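Visit report: the Bronstead builders' fair, 20/10/2021

Bronstead opened its gates to shoppers at noon grid time and I was in by ten past. The fair covers 4 regions this round, one more than in August, and the fourth is given over to kitchens and other indoor furniture. Landing points are at the south edge of each region. Avatars over a certain script weight were being asked to lighten up before entry, so take off your HUDs first.

I began at Plerkance, who mostly do garden structures. Their new pergola is mesh, comes in at 5 land impact and has a texture menu with timber and painted finishes. The bench underneath seats two. The single poses are good but the couples' set needs adjusting if you are tall. It is copy and modify, no transfer.

Tiongson had the largest plot, with a full farmhouse rezzed so you could walk through it. The asking price is $L3000 furnished, or $L1431 for the shell. Doors can be locked to owner or group, and the windows tint from a panel near the stairs. I found one gap in the physics at the back verandah where I fell through to the grass. I left a notecard about it. The colours inside are mainly greys and creams, and the furnished version does use a lot more of your land allowance, so check before buying. 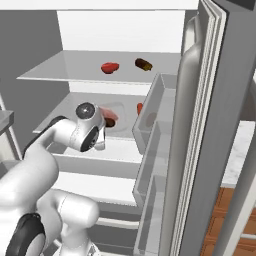 Open fridge and white robot arm, middle shelf.

The kitchen region was slow to load and I had to drop my draw distance. Homumard were selling cupboards, benchtops and sinks as separate pieces, which suits anyone fitting out an odd-shaped room. Drawers open on touch. Cooking animations are in the adult and general versions alike, and the kettle has sound you can turn off. Demos were free from a box by the entrance.

Lag was worst in the first hour. I went back later that evening and everything rezzed properly, with more than half the parking spots at the landing point empty. Gift boxes are set out near the Bronstead sign on each region, group tag required, and joining the group costs nothing.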